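Section 4: Your First Wash

Before you start

The Mandudora is a compact top-loading washer for apartments, cabins and anyone whose landlord has opinions about plumbing. By this point you should have finished Section 3 and the machine should be standing level on its own four feet. If it is standing on three feet and a folded magazine, go back to Section 3. It will walk across the floor during the spin, and it walks faster than you would think.

The first wash is run empty. We know you have a pile waiting. The drum left the Wastmont plant with a light film of oil on it, and the oil would love to meet your shirts.

4.1 Running the empty cycle

1. Open the cold tap fully. A half-open tap gives you a fill time best measured in seasons.
2. Check both ends of the inlet hose for drips. Wipe the fittings with a dry paper towel and look at the towel.
3. Hang the drain hose over the sink or standpipe and fasten it with the clip supplied. The clip is in the small bag taped inside the lid, the one most people throw away.
4. Close the lid until it clicks.
5. Turn the dial to RINSE HOT and press START.
6. Stay in the room for the first fill.

The cycle takes 27 minutes. The machine will hum, pause, click twice and hum again. The pause is normal. So is the click. A grinding noise means the shipping bolts are still in, and you should press STOP at once and read page one of Section 3, the page with the large warning triangle.

CAUTION: Do not reach into the drum while it is turning. The lid lock exists for this purpose. Please do not defeat it with a butter knife.

4.2 Sorting the first real load

Turn pockets out. Tissues survive the wash in the sense that you will be meeting them again for weeks. Close zippers, fasten hooks, and turn printed T-shirts inside out if you are fond of the print.

Wash new dark clothes on their own the first time. The care label knows more than we do, so when the label and this manual disagree, believe the label.
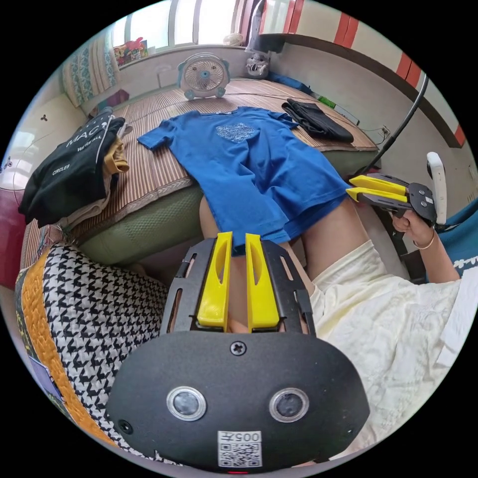
Load the drum loosely, up to the line of holes and no higher. If you have to lean on the lid, that is two loads. Spread heavy items evenly around the center post, because one wet bath towel on one side will set off the balance alarm, and the balance alarm was chosen by someone who does not live in an apartment.

4.3 Adding detergent

1. Pull out the tray at the front left corner.
2. Pour liquid detergent into the compartment marked with one bar. Stop at the lower mark for a normal load and at the upper mark for work clothes.
3. Put softener, if you use it, in the compartment marked with a flower.
4. Push the tray in until it stops.

NOTE: More soap does not mean cleaner clothes. It means foam, and the machine will add an extra rinse to get rid of it. If foam comes out from under the lid, press STOP, wait for it to settle and run DRAIN.

4.4 Picking a program

QUICK: lightly worn clothes, small loads.
NORMAL: everything you did not feel like sorting.
HEAVY: towels, jeans, gardening regrets. Runs 90 minutes.
DELICATE: slow turning, slow spin, cold water only.

The highest temperature is 140 degrees Fahrenheit and is available on HEAVY alone. Anything made of wool that goes in on this setting will come out ready for a doll.

4.5 When it finishes

The machine plays a short tune and unlocks the lid. To turn the tune off, hold the START button until the light blinks. This is the most popular feature we offer.

Close the cold tap, leave the lid open until the drum is dry, and empty the lint cup. Buyers of the Harasym drying rack will find its assembly sheet in Section 7. The Ruletti hose adapter has its own leaflet, written by a different department.

Clean the drain filter every 400 cycles, or when the water stops leaving, whichever you notice first. Section 5 explains how. Have a shallow pan ready.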